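Category: Robotics practice | Domestic service manipulators | Wet-area operation

The Florkmont practice is a set of working rules for operating mobile manipulators at household basins, tubs and laundry sinks. It was drafted at Dreltstead and is used mainly in trials of cloth handling, where a gripper must grasp, lift and release fabric over a bowl.

Scope. The practice covers arms working at or below bench height within 400 mm of a tap. Showers and outdoor taps are excluded.

Ingress and cabling. Wrist joints and grippers used over a bowl are to be sleeved or rated against splashing. External cables must be routed on the upper side of the arm, with enough slack for full wrist rotation. Connectors are inspected after every 37 cycles.

Grasping. Cloth is gripped in a bunch and lifted clear of the rim before any sideways travel. Dragging fabric across a tap spout is classed as a fault. Where two cloths are picked up together, the grasp is logged as a multiple and the trial continues.

Water. Supply temperature is limited to 37 degrees. The operator closes the tap by hand before approaching the arm.

Floor area. Stands, tripods and leads are kept outside the turning circle of the base. Tiled floors are checked for standing water at the start of each session.

Revision. Unach adopted the text with one change, a lower arm speed near glazed ceramic. The Hashemi revision added the rule on multiple grasps. 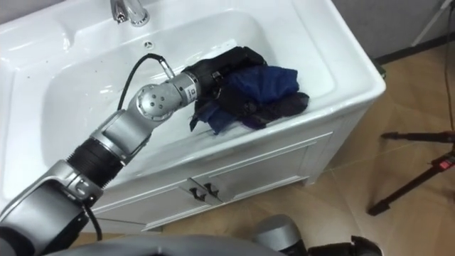
Anselmo Bastos has objected that an inspection interval counted in cycles takes no account of how long a connector stays damp, and has asked for a limit in hours as well.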